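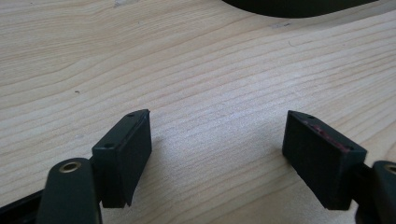
Finger pads wide open, with the red streak on the top edge of the right one

Re: [Pondurix-users] Pads drifting out of line on hand-held pair
22nd July

> We run two hand-held Pondurix grippers at a bench, and the pads on one
> of them never meet square any more. I tightened everything in February
> and it was back within days. Do I need new arms, or is there something
> in the setup I keep missing?

Keep your arms! I had the same trouble on our pair at the Barnela bench and got it sorted in one afternoon, so I'm happy to pass on the routine. I went over it again this morning and it is still my favorite job of the week.

Start with the two small holes along the top edge of each pad. Back both fasteners off, close the fingers lightly on a flat shim, then snug them down a little at a time, switching between front and rear. I was doing the front one all the way first, and that was enough to twist the pad (took me up to 19 tries to see it). After that, look at the brass bushings in the arms. Wipe them, work the arm back and forth by hand, and feel for side play. Mine had none, so I left them alone.

Clean the pads before you judge anything. Old residue on a gripping face will hold it off square all by itself.

Then try something soft and awkward. I use a black bow tie laid out in front of the little T-shaped rack with the three pegs. The neck strap is thin enough to show a bad pad right away, and the bow is thick enough to show a weak close. Nine picks with each hand, with the cables hanging free - a tight cable will pull your wrist around and you'll blame the pads for it.

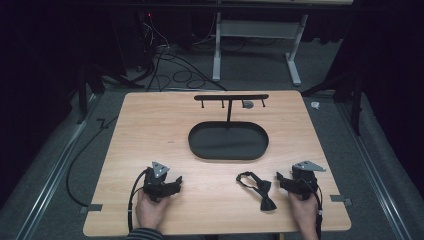
Settings I'm using now

Opening limit: 41 mm, both hands
Shim: 2 mm
Pad fasteners: hand snug, then a small nudge, no thread glue
Log: one line per check in Jada, left hand first

If yours still drift after this, post a close shot of the connecting piece behind the pad. I'd love to see it!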